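Le rangement des stylos, acte II

Vous avez été jusqu'à 60 à m'écrire en juillet au sujet des pots à crayons, alors on continue ! Le petit pot en maille noire et le marqueur bleu sont de retour, avec le gros coussin bleu-gris que j'aime tant. 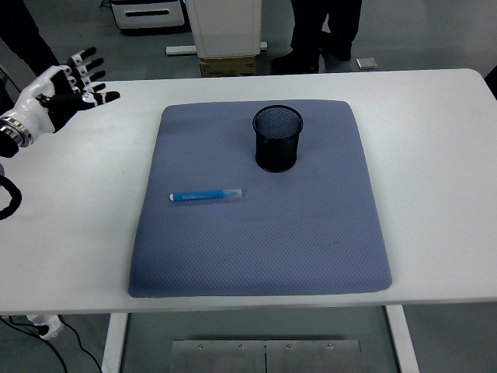

Ce que j'adore avec la maille métallique, c'est sa légèreté à l'œil. Un pot plein du même noir paraîtrait bien plus massif sur un bureau.

Côté couleurs, le bleu vif réveille tout de suite les tons doux (Nhi Sầm, je sais que tu préfères le rouge !).

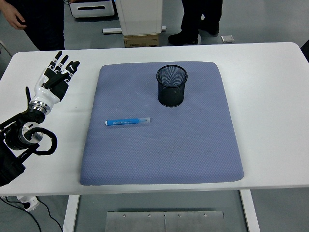
La prochaine galerie sera consacrée aux trousses. J'ai déjà hâte !

Lamisi Kpodo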